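Rudeseck Field Interview Kit

For door-to-door and street opinion surveys
Made by Bater, Ustorcombe
Price: $390 per interviewer kit
Availability: in stock, next production run in December

Overview
Specifications
What is in the case
Support
Questions from customers

Overview

The Rudeseck kit is a handheld interview unit, a respondent card set and a carrying case for face-to-face public opinion work. It is used for voting intention surveys, city and county attitude studies, exit interviews at polling places and any other job where an interviewer reads a questionnaire to a person standing in front of them and records the answers.

The unit runs the questionnaire, handles skips and rotations, and stores finished interviews until they can be sent. It does not need a signal in the field. Interviews are held in encrypted storage and go out when the unit next joins a network the field office has approved. Once the office server confirms that it has an interview, the copy on the unit is locked, and it is erased at the end of the retention period you set.

Respondents answer political questions differently when they think the interviewer is judging them, or when a family member can hear. The Rudeseck has a private answer mode for this. The interviewer hands over the unit, the respondent answers the sensitive block alone, and the screen locks when the block is done. The interviewer cannot page back into it. Some customers use the mode only for vote choice and party approval. Others put the whole second half of the interview in it, including questions on income, religion and plans to move away.

Questionnaire setup

Questionnaires are written in Merrick, our desktop editor, and loaded onto the units by cable or over the office network. A single-user copy of Merrick comes with your first kit. You can paste in text from a word processor, and Merrick will make a first guess at question types and answer lists, which you should then check. It is fairly good with single-choice and agree/disagree questions. It is poor with grids, and we recommend building those by hand.

Answer lists can be rotated, reversed or shuffled with fixed items at the bottom (Other, None of these, Hard to say). "Hard to say" and "Refused" are stored as separate codes by default. You can merge them, but we suggest doing that at the analysis stage.

A questionnaire can carry several languages, and the interviewer can switch partway through without losing answers. The language in use is recorded for every question, so you can see where a switch took place. Right-to-left scripts are supported in the current release. Please test these on a unit before going to field, as the desktop preview does not wrap long answer lists the same way.

Sampling and contact records

The unit keeps a contact sheet for each address or each intercept. Refusals, no-answers, callbacks and ineligible households are all logged, with the time of the attempt. Outcome codes follow a standard set, and you can add your own underneath them.

For household samples, the unit can select the respondent by last birthday or by a full household listing. The selection is made by the unit and cannot be repeated by the interviewer to get a different person. If a supervisor needs to reset one, that takes a supervisor code and leaves a note in the record. For street and exit work, set an interval and the unit prompts the interviewer when the next person is due.

Quotas can be used with either method. They are updated each time the unit connects, so teams working out of range all day should be given a fixed share each and not draw from a common pool.
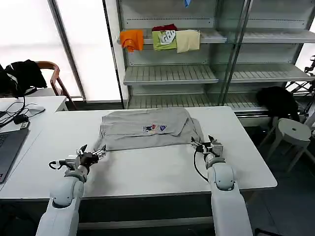
Folded gray T-shirt on a white table.

Quality checks

Every interview carries start and stop times for each question. The office report lists interviews finished faster than a limit you choose, long runs of the same answer in agree/disagree blocks, and interviews recorded close together in time at addresses that are far apart. The report does not remove anything. Your field supervisor reads the list and decides what to call back on.

Short audio recordings can be turned on for chosen questions. This is off when the unit is delivered, and it should stay off unless respondents have been told and have agreed. Rules on this differ from place to place. The consent screen can be edited, but if audio is on, the screen cannot be skipped. Audio is stored apart from answers and can be deleted on its own.

Location is recorded at the start of the contact attempt. It can be stored exactly, rounded to the sampling area, or switched off. We ship it rounded. For surveys on political subjects in small communities, an exact point next to a set of answers is as good as a name, and we would ask you to think about who will hold the file before you change the setting.

Specifications

Stored interviews: up to 500 at typical questionnaire length, without audio
Screen: 5 inch, matte, readable outdoors
Charge: full working day of interviews under normal use
Weather: rated for light rain, not for immersion
Gloves: touch screen works with thin gloves, not with thick winter gloves
Connections: USB-C for charging and loading, wireless network
Export: CSV with a separate label file, or SPSS-compatible file
Case: gray, shoulder strap, outside pocket for letters and leaflets

Storage depends a good deal on audio. With recording turned on for even a few open questions, expect the unit to fill much sooner, and have interviewers connect every evening.

What is in the case

One Rudeseck unit with screen protector fitted
Respondent show cards, blank, on a ring
Charging cable and wall plug
Stylus and spare
ID badge holder with lanyard
Clipboard insert for paper backup forms
Printed quick guide for interviewers

Show cards can be ordered printed. Send the text when the questionnaire is final and allow 4 working days. Cards that have been changed after proofing are charged again.

Field offices running a team will also want the charging rack, which is sold separately, along with spare batteries, replacement straps and the hard transit box for shipping kits between cities. The battery can be changed by the user with a small screwdriver. The interviewer should not do this in the field, as the clock has to be checked afterward against the office server.

Support

Phone and email support is included for the first year. Ngaio Ruddock runs the support desk in Ustorcombe and handles questions about the units and about getting data back to the office. Questionnaire problems go to Hugo Huet. If you are already in field and something is stopping interviews, say so in the first line of the message and it will be dealt with ahead of other mail.

We can check a questionnaire script before launch. Warrick Trevaskis goes through the routing, looks for questions that can never be reached and for quotas that contradict each other, and sends back a marked copy. We do not write questions or comment on wording, other than to point out spelling errors. The check is priced by length, and a quote is free.

Repairs are done at our own workshop. Remove or send all interviews before returning a unit. If it will not power on and has unsent interviews on it, tell us before you ship it and we will try to recover the encrypted file. We cannot read the answers without your project key, and we do not keep copies of keys.

Questions from customers

Can I use my own tablets with Merrick?
You can build and print questionnaires in Merrick and you can run them in a browser for testing. Field interviews run only on Rudeseck units.

Does it weight the data?
No. The export includes selection probabilities where the sampling method produces them, along with the household size and the contact history. Weighting is done in your own statistics software.

We run the same tracking questions every month. Do we have to reload everything?
No. Save the tracking block as a module and insert it in each new questionnaire. Question codes stay the same from wave to wave as long as the module is not edited. If you change a single answer option, Merrick gives the question a new code and keeps the old one, and the two will appear as separate columns when you join waves. A few people have been caught by this after fixing a typo. Use the "correct text only" command for typos.

Can a respondent stop partway through?
Yes. The interview is closed as partial, and the project setting decides if answers up to that point are kept. A respondent who asks for the answers to be removed can have that done on the spot — the interviewer opens the menu, picks Withdraw, and the answers are erased, leaving only the outcome code.

Can we rent kits for one election?
Yes, for teams. Rental units come with the previous project wiped and the batteries tested. Rental dates near general elections go early. Leonie Prendergast keeps the rental calendar and can hold units without a deposit while you wait for a funding decision.

Is there a paper version of the private answer mode?
We sell plain ballot-style envelopes and a folding cardboard box for this. Data entry is up to you, and Merrick can make a keying form from the same questionnaire.

Ordering

Order by email or through your account page. Purchase orders are accepted from universities, public agencies and research firms. New customers outside these groups pay before shipping. Taxes and freight are added at checkout.

Related items: charging rack, hard transit box, printed show cards, Merrick additional seats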